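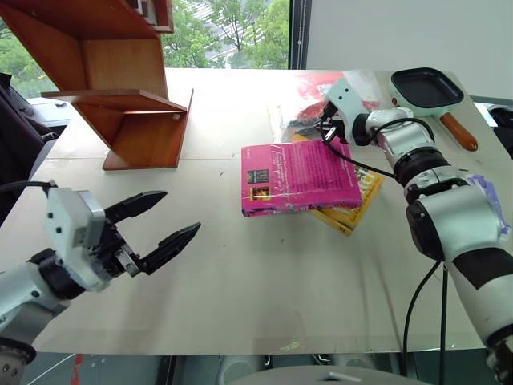 Section 4: Setting up the table and trying the arms on books

By now you should have both arms bolted to their stands and the power supply tested on its own, as Erick Temba explains in Section 3. If you skipped ahead because you wanted to see something move (we have all done it at the Hoscombe workshop), please do go back and finish that first. The rest of this section is the pleasant part, and you can take your time over it.

You will need the table, the shelf, two paperbacks of different sizes and a roll of coloured tape.

1. Switch off at the wall and wait until the lights on both controllers have gone out.

2. Stand the shelf at the back left of the table with its compartments leaning towards the middle. Give it a gentle push to be sure it doesn't rock.

3. Lay one book on top of the other near the middle of the table, a little crooked. A perfectly squared pile is harder for the fingers to get hold of, and you will only get cross with it.

4. Check the cables on each arm from the wrist downwards. You want a generous loop at every joint, so that the arm can stretch right out to the back of the table without pulling.

Caution: A cable that is tight at full reach will work its plug loose sooner or later. Alun Phillips lost most of a November weekend to one of these.

5. Switch on, and run the "home" routine with your hands well away from the table. It takes 20 seconds.

6. Open the left gripper fully and leave that arm parked low on its own side.

7. Bring the right arm over the books from above, at the slowest speed setting (2 on the Kohlhase controller), and stop when the fingers are at the far corner of the top book.

8. Close the fingers in small steps until the cover just begins to give, then lift by a finger's width and hold.

Note: If the controller shows fault 534, the gripper has met more resistance than it expected. Open the fingers, go back to step 7 and come down a touch further from the spine.

Caution: Keep one hand near the stop button the whole time, even when things are going beautifully.

9. Once the book lifts cleanly, save the position, and write its name on a piece of tape so the next person can find it.

Moving the book across to the shelf is covered in Section 5.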